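Horside Textile Handling Project
Progress report to Quaye, second reporting period
Prepared by Fanni Lakatos, 6 September 2018

Summary

Collection of manipulation examples for small garments is on schedule. The sock set stands at 850 recorded episodes, of which 400 have been reviewed and labeled. The first training run on the reviewed portion has been completed. Two items are behind plan: the review of grasp labels, and delivery of replacement fingertips from Mivov. Neither affects the November milestone at present.

Work completed

The collection cell at Zarkberg was moved to the north bay at the start of the period. After the move the arm bases were leveled again and the wrist cameras recalibrated. Episodes recorded before the recalibration were kept in a separate partition and are not used for training until the offsets have been corrected in software. The correction script is written but has been checked on only a small part of the partition.

All episodes are collected by teleoperation. An operator drives both arms through the leader handles and performs one task from start to finish: pick up the sock, straighten it, lay it flat, release. Joint positions, gripper opening and all camera streams are written to a single file per episode. Operators work in blocks of 20 episodes and change the garment between blocks. The starting pose is set by dropping the sock onto the table from a fixed height. An earlier procedure, in which the operator arranged the starting pose by hand, was dropped after review showed that the poses were too much alike.

Lighting was changed from direct lamps to diffuse panels. Under the direct lamps the exposure of the wrist cameras shifted when a gripper passed between lamp and cloth, and pale fabric lost most of its surface detail. Exposure is now locked at the start of each block.

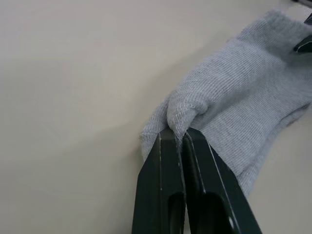

Knitted fabric remains the harder case for labeling. The label set distinguishes a grasp on a single layer from a grasp on a gathered fold, and the two lead to different outcomes when the arms move apart. From the wrist view alone, reviewers often disagree on which label applies. The guideline was revised during the period: a grasp is marked as a fold only if a doubled edge can be followed into the jaws, and is otherwise marked as undetermined. Undetermined grasps are kept in the training data with the grasp label masked.

Training

The first policy was trained on the reviewed episodes with wrist and overhead views as input. It completes the initial pick reliably enough to continue. The straightening step is weak. The most common failure is that the second arm closes short of the fabric, which we attribute to the small number of recovery motions in the data. Operators had been told to discard an episode after a missed grasp. That instruction was withdrawn, and missed grasps followed by a successful second attempt are now recorded and tagged.

Issues

Fingertip wear. Fabric slips more often with worn tips, and operators compensate by closing on a larger amount of material, so the condition of the tips enters the data. Tip condition is now logged at the start of each block. Replacements from Mivov are overdue by nearly 6 weeks.

Review capacity. Labeling takes longer per episode than collecting does. A second reviewer has been assigned from the Zarkberg group and will start once the revised guideline is signed off.

Plan for next period

Complete the review of the remaining sock episodes. Correct the camera offsets in the earlier partition and merge it. Retrain with recovery motions included and report the straightening step separately from the pick. Begin collection on gloves if the replacement tips have been fitted by then.

No change to the budget is requested. The cost of the lighting panels was covered under the existing equipment line.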